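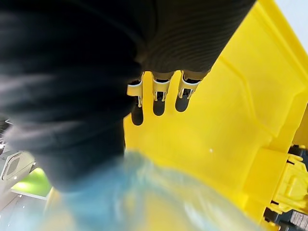

Ribbed black fabric up close.

Canpolat Office Cleaning: Common Questions

What does a standard visit cover?
Vacuuming, dusting, restrooms, kitchen counters and trash. Windows and carpet shampooing are booked separately.

When do your crews come?
Most offices choose evenings, starting at 6 p.m. Early morning visits are open to customers in the Kostitz and Callari buildings.

Do I have to supply anything?
No. We bring our own vacuums, cloths and cleaners. If you want us to use a certain product, leave it under the sink with a note.

How is trash handled?
We empty desk bins at every visit and put in new bags. Boxes are taken only if they are flattened and marked "trash." Please tell us which bins are for recycling.
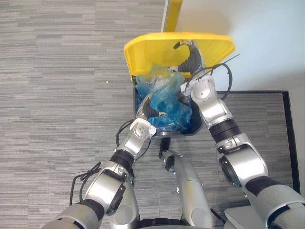 How do I cancel or move a visit?
Call at least 2 days ahead. Later changes cost $61.

Is there a minimum contract?
Yes, 5 months. After that you can stop at the end of any month.

Something was missed. Who do I call?
Ask for Habibur Fakir at the Wukitz Street office. We will send someone back within 8 working hours at no charge.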